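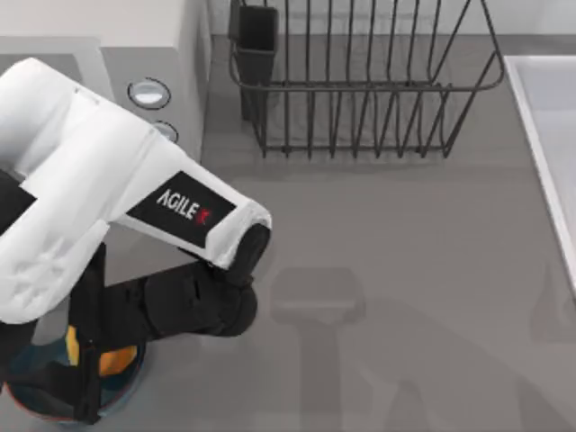

The simulated kitchen counter, with one of the arms over it.

The Flaltbridge robotics club held its open afternoon in December, and I went along with my son, who is deciding whether to sign up. The club meets on the second floor of the Arriaga building. Parking is in the back lot and the side door is the one to use.

Most of this year's work is done in simulation. The students call their project Siro. It is a kitchen with two robot arms, a counter, a dish rack and a sink, and the long-term goal is to have the arms put dishes away. Each team of three gets a login and a block of time on the club's computers. The programs are written in Python, and the younger members start from a template that already moves the arm to a few fixed positions.

We sat with a team that was working on approach moves, meaning how the gripper comes down toward the counter before it tries to pick anything up. They change one number, run it again and write the result in a shared sheet. The sheet had 183 rows when we were there. The team wants 400 before the regional meet in spring.
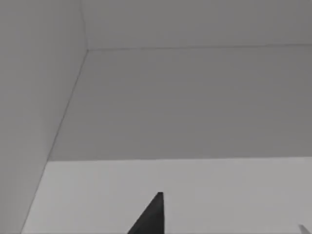 The next station was about camera views. A student explained that a program that works from one view can fail from another, so each team has to test with more than one. She had a list of the settings they had tried and which ones they had dropped. My son asked how long a run takes. Hers were set to stop after 37 seconds whether or not the arm had finished.

Across the hall, the beginners were building small wheeled robots from Sandik kits. Visitors could drive one through a course made of tape. There was a line for this most of the afternoon.

Membership is open to grades 7 through 12, and no programming experience is needed. New members do the wheeled kits first and can move to Siro after one term. Sign-up forms were on the table by the stairs, and the office in the same building has more. We took one home.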